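Minutes of the Gripper Upkeep Meeting – Nodstead Workroom
Last updated: July
Reading time: 5 minutes

In attendance: Tamsin Dvorak (chair), Kenji Begay, Helmi Karppinen, Ingrid Dunleavy (minutes)
Apologies: Reginald Montoya, who is at Verkia until the end of the month and sends his good wishes and a long list of questions

1. Welcome and previous minutes

Tamsin opened at 10 and thanked everyone for coming, particularly Helmi, who had driven in with the new pad stock on the passenger seat and a seatbelt around it. The previous minutes were agreed with one correction. Kenji had been recorded as offering to rewrite the whole setup sheet, and he would like it known that he offered to rewrite the page on cables. We had a good laugh over this and then, I'm sorry to say, talked him into doing the whole sheet after all.

2. Condition of the hand-held pair

Most of the hour went on this item, and rightly so. The pair has been in steady use and Helmi had asked for a proper look at the fingers before anybody ordered parts. She reminded us that there are two separate things to check on each finger: the block itself, and the gripping pad that is fixed to its inner side. We tend to say "the finger is worn" when we mean the pad, and Ortuño (who supply both) have twice sent us the wrong thing as a result. From now on the log will say block or pad, and left or right.
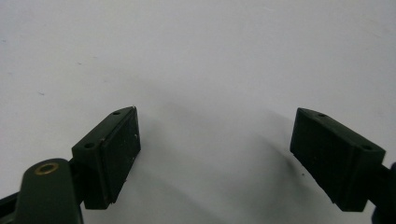

Helmi went on to explain how she would like the cleaning done. Open the fingers all the way over a plain, light surface with nothing between them. Wipe each pad from the tip down toward the lower edge with a dry lint-free cloth, then go along the lower edge separately, as bits like to gather there and hang on. Specks on the face of a pad should be lifted off with tape and never scraped. Kenji asked about alcohol wipes. Helmi would prefer we kept them away from the seam where the pad joins the block until she has heard back from Ortuño about the adhesive, and everyone was happy to wait.

There was a friendly difference of opinion about rough lower edges. Kenji's view is that a bit of unevenness there does no harm, given that most objects are held nearer the tips. Helmi feels that a rough edge is where peeling begins, and she would sooner change a pad early than find it lifting halfway through a morning. Tamsin suggested that we note rough edges in the log now and change the pad at the first sign of lifting, and both parties declared themselves satisfied.

Agreed: pads to be looked at before every session. Left and right to be changed together, even when one looks cleaner than the other, so that the two sides wear evenly.

3. Linkage and closing check

Kenji has written a short closing check and took us through it. Open fully, look at the tips and see that they sit level with each other, close slowly on nothing, then open again. If one tip arrives ahead of the other, stop and look at the linkage on the late side before touching any settings – he was quite firm on this! He also asks that nobody tighten anything by feel. The small driver set lives in drawer 8 and should go back there, and your minute-taker will be putting a label on the drawer to help matters along.

Ingrid asked whether dust on the linkage arms should be wiped or blown away. Wiped, said Kenji and Helmi together, and it was the quickest decision of the day.

4. Trial after cleaning

We then talked over the two-handed trial on the white board. Tamsin would like each trial to begin with one gripper open and empty while the other takes a small object, and then to have the hands swap jobs. A weak side shows up much sooner that way than when both are busy. She prefers small rounded things for this, because a flat-sided block will sit nicely in almost any pair of pads and tell you very little.

Helmi asked that the cables be given a generous loop beside the hand before starting, with enough slack to reach the far side of the board. Kenji will add this to the sheet (he is writing the whole sheet, as noted above).

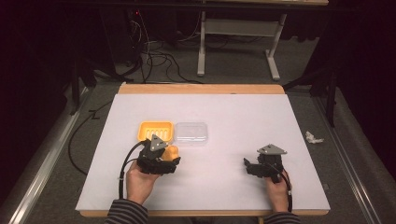

Two-handed trial at the board, soap dish and clear box at the far side.

Ingrid raised the matter of cables on the carpet and asked if they might be taped down where people walk. Agreed without any fuss. Kenji will bring tape.

5. Parts and the Vedari log

Pads are to be ordered under part 555 and finger blocks under part 761. Please quote the number every time, even if you are only asking a question. Helmi has enough pads for the present but would like a spare set on the shelf before Reginald returns, as he is bound to bring back ideas that involve a lot of squeezing.

The log stays in Vedari. Tamsin knows some of us find it slow to open, and she is grateful to those who fill it in anyway. A paper copy will hang by the door for quick notes, to be typed up at the end of each day.

6. Actions

Kenji – setup sheet, closing check, floor tape
Helmi – write to Ortuño about the adhesive, order spare pads
Ingrid – drawer label, paper log by the door
Tamsin – send these minutes to Reginald with answers to his list

The meeting closed at 11:10. Helmi's cardamom buns were much appreciated.

Comments (3)

Reginald Montoya
Thank you all, this was lovely to read from far away. One question left over: does the closing check get done before the pads are wiped or after?

Kenji Begay
After, please. I'll put it in the sheet. The whole sheet.

Helmi Karppinen
Ortuño have replied and want the batch number off the pad packet. If anyone still has the old packet, could you leave it on my desk?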